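Zevolis Slatted Work Table: a bench for people who take computers apart

Posted Sep 30, 2022 by Selim Baysal

I fix up old office desktops for the repair evenings that Polyxeni Konstantinidis runs, and for years I did it on my kitchen table with a bath towel under the case. So I'm the easy audience for a proper bench, I admit it. But I've had the Zevolis table for 11 weeks now and I still get a small thrill when I switch the lights on over it!

The top is white slatted aluminum, and the slats are what I bought it for. You can clamp anything to it, anywhere along the grooves, and move it again in a minute. I hung a parts tray off one side, moved it twice, and ended up back where I started.

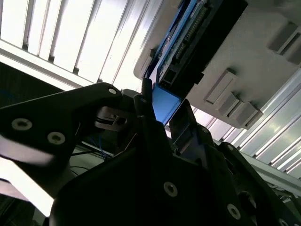 Putting it together took me an evening, mostly because I read the leg instructions backward. Markos Tsolakis came over to hold the far end and did the last bolts much faster than I'd done the first ones. The hex key in the box is fine. Use your own if you have one with a longer handle - your wrist will be happier.

How it does with a full tower

This is where I fell for it. A desktop tower lying on its side with the panel off takes up a lot of room, and on my old table there was never anywhere left for my elbows. The white top also helps so much with black cases. I can find the edges, I can see a stray cable poking out, and I'm not leaning in and squinting all night.

A Dell is a good test, with the power supply, the drive cage with its blue latch and all those cables looping across the board. I like to lay the whole thing flat so the memory slots and the processor face straight up at me, and the table holds it without any wobble at all.
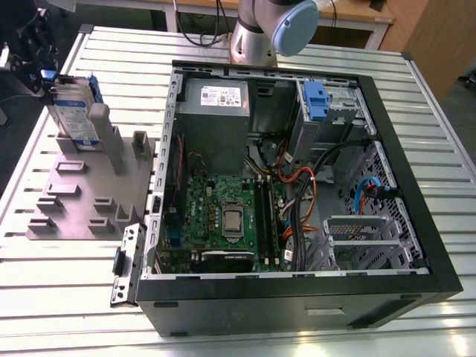

What I'd change

Small screws and grooves are not friends. I lost two in the first week (found one, the other is still in there somewhere) and now I keep a magnetic dish next to the case and use it every single time. A thin mat over one end would solve this, and I wish Zevolis sold one cut to size.

It's also heavy. Fine once it's in place, less fun on the stairs.

Would I buy it again? Yes, in a heartbeat, and Christos Panagiotou has already measured his garage for one. If you only open a computer every other year, keep the towel. If you have a pile of them waiting like I do, go for it - and buy the dish at the same time.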